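Trellangate library's cable drawer finally gets sorted

2025-07-25

The drawer under the front desk at Trellangate public library, which has not closed properly since April of an unspecified year, now closes.

Staff emptied it this month ahead of the opening of a cable lending shelf, where cardholders can borrow a charging lead or an adapter for up to nine days. The contents came to 441 separate items once they had been pulled apart, a job that took most of two afternoons and one butter knife.

Many were phone chargers left behind in the reading room. Others had come in with donated equipment, including a box from the Matsuda Street school marked "computer, good," which held no computer. Five of the leads fit nothing that anyone on the staff had ever seen, and those have been given an envelope of their own.

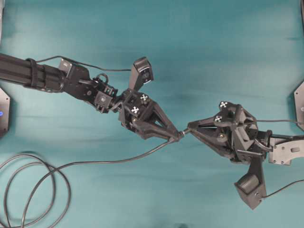

Each cable that made the cut was checked at both ends, plugged into something, and given a paper tag saying what it connects to. The tags were the library's one firm rule. A previous attempt at order used colored rubber bands, and the key to the colors was kept in the drawer.

Connectors turned out to be the slow part. Small ones look much alike at arm's length, and a good many had lint packed into them or a bent shell that would go in only at an angle. Those went into the recycling tub, along with anything taped, chewed or tied in a knot that had set. About half the drawer ended up there.

The shelf itself was paid for by Jivico, the hardware store on Nedulov Road, which also supplied the hooks. The hooks are meant for garden tools and are a good deal sturdier than the job requires. Cables hang by type, longest at the back, and borrowers are asked to return them coiled. The library has printed a card showing how to coil a cable, and eight copies of the card have already been taken home.

Late fees do not apply. Anyone who loses a cable may replace it with another of the same kind, and the desk will decide what counts as the same kind.

Residents with spare leads of their own are asked to hold on to them for now. The drawer is being kept for pens. The shelf is open during regular library hours, to the left of the photocopier.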